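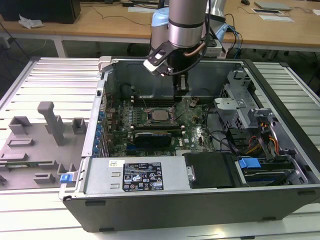 The second life of the office computer

Hjørdis Eide bought her last new computer more than ten years ago. Since then she has used only machines that some company did not want anymore. She keeps the accounts for a small choir and two shops in Fukcombe, and she writes long letters to her sister. "For this I do not need a rocket," she told me, and poured the coffee.

I came to Fukcombe in May because I wanted to understand what happens with office computers when the office is finished with them. In the town there is a shop called Gokex, on the street behind the bus station, where such machines are sold again. The owners took over the rooms from a shoe dealer, and the low benches for trying shoes are still there. Customers sit on them with a computer on their knees and wait for their turn.

Most of what arrives comes from leasing contracts. A company rents its desktops for a fixed time, and when the time is over, everything goes back on the same day. The age of the machine is written in the contract and has little to do with its condition. Many of them spent their life under a desk, opening the same three programs every morning.
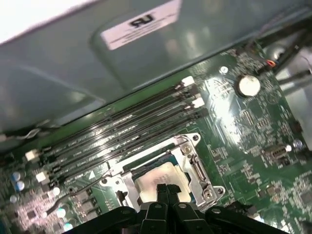
The price is the first thing people ask about, but it is seldom the last. Over 40 people came through the door on the afternoon I spent there, and many of them had a question which no price list could answer. Will my old printer work? Can my grandson play on it? A man from the harbor wanted to know if the former owner could still read his mail. He could not, the young woman at the counter explained, and she showed him the paper which says that the disk was erased. He read both sides of it before he paid.

Memory is the part that buyers ask for most often. A desktop with 2 gigabytes, which was once quite normal, is today a test of patience. With more memory the same machine can be pleasant for writing, for bills, and for video calls with the family. I learned also that a tired hard disk makes people believe that the whole computer is old. They blame the processor, and the processor is innocent.

Not everyone in the trade is happy. Lurnova, a bigger dealer two towns away, stopped selling desktops last winter and keeps only laptops. Desktops are heavy to send, and the young customers have no desk to put them under. In Fukcombe they see it differently. A tower can be opened with one screwdriver, sometimes with none, and a broken part costs 20 or 30 dollars. With a thin laptop the repair is often more expensive than the laptop.
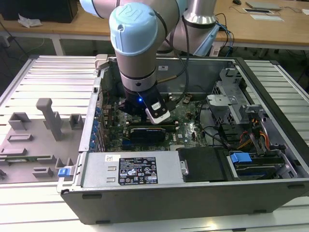 There is also the question of how long the software allows all this. A machine may be healthy and still lose its updates, and then it should not be used for the bank. Some customers change to a free operating system at this point. Gokex gives an evening course for them in the back room, with soup, and the autumn course is already full.

Eide went to the course two years ago. She found it difficult in the first week and boring in the third, and she took this as a sign that she had learned it. Her present computer came from an insurance office and still has a sticker with the word Sales on the front. She has tried to remove it with warm water and with oil. Now she has put a photograph of her sister over it - the sister does not know - and the choir accounts for the spring were finished on time.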